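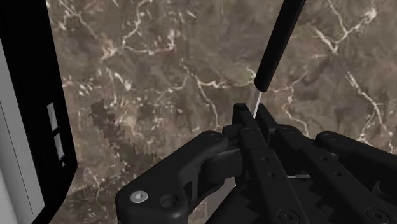

What does a two-finger gripper cost by the time it's working on your bench?
More than the price on the page. The Bayram 2 lists at $3,859, and most shops will spend again on the mount, the fingertips and the hours it takes someone to set it up.

Bayram 2 Parallel Gripper
Sold by Jomanov Equipment, new and refurbished
List price: $3,859
Spare fingertip set: $689
Lead time: 19 working days, longer in May when our supplier shuts down for inventory

We sell this gripper and we'd still like you to read the rest before you order one.

What you get
The gripper, one pair of standard fingertips, a power and signal cable, and a printed manual that is fine on wiring and thin on everything else. The adapter plate for your arm is separate. So is the Cerine control software if you want more than open and close. The free version does open and close.

What it's good for
Light hand tools, small parts, anything with a straight shank or a flat side. Narrow fingertips get into tight spots that a wide jaw can't. A thin shaft held low, near where the handle ends, is a fair test of any gripper in this class, and you should ask every seller to show you that with your own tool. A simulation will tell you if the fingers can reach. We wouldn't trust one to tell you how a tool behaves when it's pushed sideways all day.

What we don't believe
The maker's brochure says "ready in an afternoon." Our own Tomás Quintela has put in a good many of these and has yet to see that afternoon. Plan on a week if you already own the arm, and more if your safety paperwork isn't done. The brochure also has a payback chart. It assumes the robot never waits for parts — ask to see those numbers with your real downtime in them.

Budget lines people leave out
Adapter plate and bolts
Second set of fingertips (buy them with the gripper, shipping alone stings)
A holder so each tool sits in the same place every time
Guarding, or the review that says you can skip it
Someone's time to redo the program when the part changes

New or refurbished?
Refurbished units come through our Clindumton shop, where Tsehay Ayele checks the pivots and replaces worn screws before anything ships. They carry a shorter warranty. For a trial cell we'd go refurbished. For a line that runs two shifts, buy new and keep a spare on the shelf.

Before you call
Know the weight and thickness of the heaviest and thinnest things you want to pick up. Know your arm's model and flange pattern. If one person does the job now in a few minutes a day, tell us that too — we may talk you out of it.

Returns
Unused in the box, full refund less freight. Once it has been bolted to an arm we treat it as used and price it that way. Fingertips can't be returned after they've been fitted.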